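Farville Harbor Radio Project
Home News Reports Contact
Last updated: April

Progress report to the Naltgate Fund

Hi all, and thanks for the patience while I got this written up. As you know, your grant pays for new marine handsets and charging docks for the workboats and the ferry crew at Farville, plus the repeater out at Nutanley. We're further along than I expected at this point, so most of this is good news!

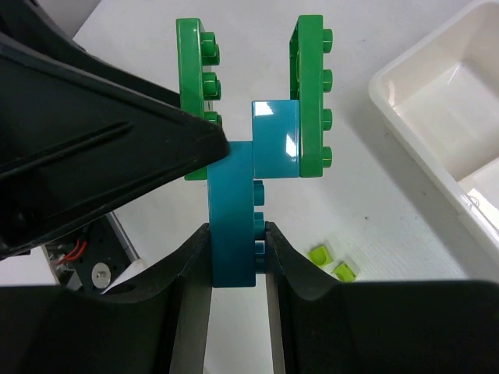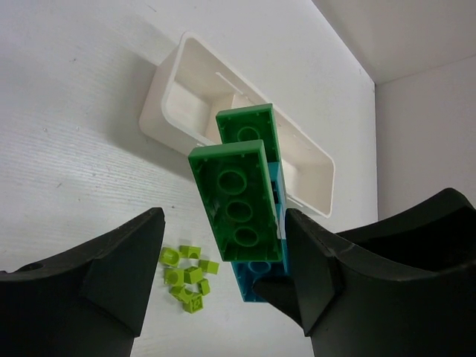 The handsets first. Nine are now out on the boats and in daily use, and the crews like them (the big side button was the thing everybody mentioned, you can work it with gloves on). We had 2 come back with fogged screens. Hviid swapped both under warranty without any fuss, and the replacements have been through some pretty nasty spray since then with no trouble.

The repeater has been slower. The mast at Nutanley needed a new bracket before we could hang anything on it, and then the wind kept us off the ladder for longer than I'd like to admit. It's up now — we switched it on just after 6 in the morning so we wouldn't step on the ferry traffic — and the dead patch behind the breakwater is mostly gone. I still get crackle near the fuel dock and I want to try moving the antenna before I call that part done.

Money: the bracket cost $765, and it wasn't in the original budget. I'd like to cover it from the training line, where we've underspent, if that's okay with you. Please let me know before I close the books for the quarter.

Next up are the charging docks for the ferry and a short radio refresher for the deck crew.

We use cookies to improve your visit. Accept Decline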